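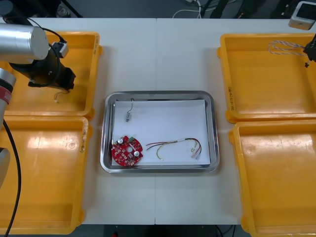
Planner update from the Gradville bench

Big month for the sorting cell! The new task planner, Tornositz, is now running both arms from one shared schedule, and it has changed how the whole thing feels to work with. Until March each arm had its own queue and a crude lock on the center tray, so one of them spent a lot of its life parked and waiting. Now the planner looks a few moves ahead, hands out wires and boards to whichever arm can reach them, and books short slices of time over the shared space.

Retno Harahap wrote the scheduler, and Bjarke Thorlacius rebuilt the perception side so that it reports a grasp point along a cable instead of a single box around it. That matters a lot for harnesses (a box around a loose loop of wire is mostly tabletop). We replayed 383 logged picks through the new code, and the grasp point landed on the wire in all but 33. Most of those misses were shiny connectors under bright reflections, so Bjarke is trying a second exposure setting next.

Also new: you can pause a plan, edit a step and resume without homing the arms. Ea Ásgeirsdóttir asked for this ages ago and has been using it nonstop.

Still rough: twisted pairs confuse the segmenter when they cross themselves, and replanning after a dropped part takes 7 seconds, far too long. Kaj Juhl has a branch that caches the collision checks. If you want to try it, ask him for access and read the notes on the Putance page before you change the arm limits.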